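Section 3. Recording folds with the hand gripper

3.1 Who this section is for

Use this section if you fold garments for Ledico at the Caststead laundry, or as a home folder on the Caststead list. It covers the hand gripper only. The Esar folding station is covered in Section 5 and may only be started by someone who has signed the station sheet.

The Esar station learns from folds made by people. You hold the gripper and fold as you would for an order, and the camera on it records how the fingers and the cloth move. Folds made by bare hand are no use to the station, as it has two fingers and has to manage with them.

From April the station takes the plain tops and the plain trousers. Dark garments, padded garments and anything with a zip stay with the folders for now. Recording time is paid at the folding rate and goes on the same time sheet, under R.

3.2 Before you start

1. Charge the gripper until the light on the charger goes green.

2. Squeeze the handle a few times. The fingers should close evenly and open again when you let go. If one side lags, label the gripper and put it back on the fault shelf.

3. Look at the pads. Wipe them with a dry cloth. Do not use fabric softener sheets on them, because the coating makes them slip.

4. Choose a surface. A bed or a large table will do. You do not need to strip the bed or use a plain cover. The station has to cope with patterned cloth underneath, and creases in a bedspread are fine.

5. Put the garment down the way it comes to hand. Do not smooth it out first. If you straighten every sleeve before the recording starts, the station never sees a crumpled one.

6. Open Mollah on your phone, choose your name and the garment type, and wait for the tone.

Note: Dark cloth is harder for the camera than light cloth, as the folds hardly show up. Work near a window or put the room light on. Avoid a desk lamp pointed at the garment.

3.3 Making a fold

1. Bring the gripper in low, with the fingers pointing at the edge you want.

2. Open the fingers, take the edge between the pads and squeeze. One layer for the first pick, two layers for the second if the fold calls for it.

3. Lift only as far as you need to clear the cloth underneath. On a bedspread it is easy to pick up the cover as well. If you do, let go and pick again. Leave the recording running.

4. Carry the edge across and set it down. Let go fully before you move the gripper away.

5. Keep your free hand off the garment unless the job sheet says "two hands".

6. Carry on until the garment is a flat, square stack. Open the fingers, hold still until the second tone, and press Keep or Discard.

Dark garments, hand gripper on a bed: 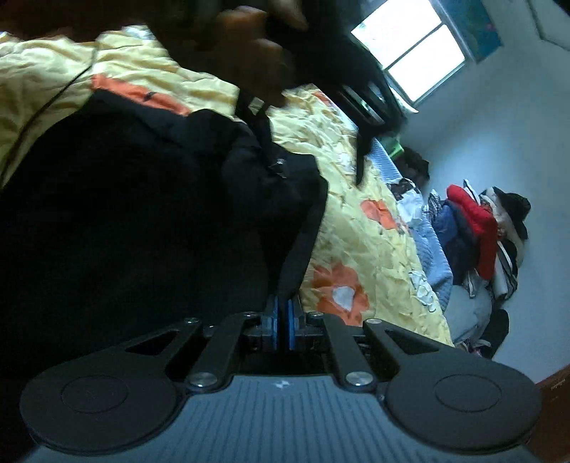
Fingers at the edge of the garment.

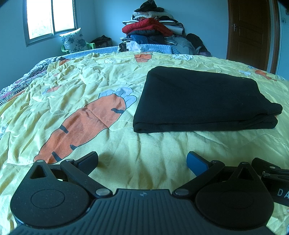
Fingers open, cloth folded.
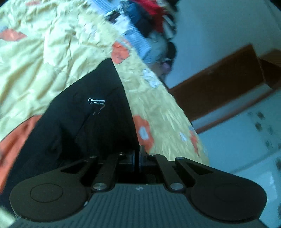
Fingers at the lower right corner.

Sunita Nakamura wrote on the trial sheet that the folding itself was no trouble, but that she had been doing it for years without thinking and now had to slow down and think about every corner. She asked for the slow folds to count the same as the quick ones, and wanted to know what would happen to her hours once the station could do dark garments too.

Slow folds do count the same. Mollah does not show your speed to the supervisor, and recordings are not used to set folding targets.

On hours, the position when this guide was issued is as follows. No folder on the list loses contracted hours before the next review. When a garment type moves to the station, the folders who did it are offered checking, repairs or recording first, in that order of seniority unless they agree to swap. Ask Gayan Nanayakkara for the written version. He keeps it in the office and you can have a copy to take home.

3.4 Cautions

Caution: Keep hair, scarves, lanyards and loose sleeves away from the arms of the gripper. The gap between the link bars closes when you squeeze.

Caution: Do not record for longer than 33 minutes without a break. The gripper is not heavy, but the wrist is held at an angle and it tells after a while. Change hands if you can. Left-handed recordings are accepted.

Caution: Zips and metal pulls can mark the pads. Pick to the side of them.

Caution: Stop if anyone comes into the room who has not agreed to be recorded. Faces are blurred before the recordings are used, but voices are not, so turn the radio off and do not take phone calls.

3.5 After recording

1. Leave the phone near the gripper until Mollah shows Sent. On a slow home connection this takes about 13 minutes for a full batch.

2. Switch off the gripper and store it with the fingers open. Pads left squeezed together overnight take a set and stop gripping properly.

3. Write your time under R on the time sheet. Include charging faults and repeat folds. If you were at it, it is paid.

4. Garments from the practice bag go back in the practice bag, unfolded. Customer garments are never used for recording.

Note: A batch is closed at 200 folds. You may stop well short of that and come back another day, and Mollah will carry on where you left off.

3.6 Discarded folds

Discard a fold only if the garment fell on the floor, the gripper lost power, or someone walked in. A poor fold that you put right is worth keeping. The station makes the same mistakes and needs to see how they are mended.

In the first trial most people pressed Discard whenever a corner came out crooked, and the station then had no idea what to do with a crooked corner. The checkers ended up refolding those by hand on the late shift. If you are unsure, press Keep and add the word "fixed" in the comment box.

3.7 Who to ask

Gripper faults and spare pads: Tanvir Jayawardena, workshop hatch, mornings.

Mollah log-in and lost batches: Yuzuki Takeda. Leave a note with the garment type and the time you stopped.

Pay, hours and moving between jobs: Gayan Nanayakkara.

If you would like to stop recording, tell any of the three. You go back to ordinary folding from the next shift and do not have to give a reason. Hand in the gripper, the charger and the practice bag together.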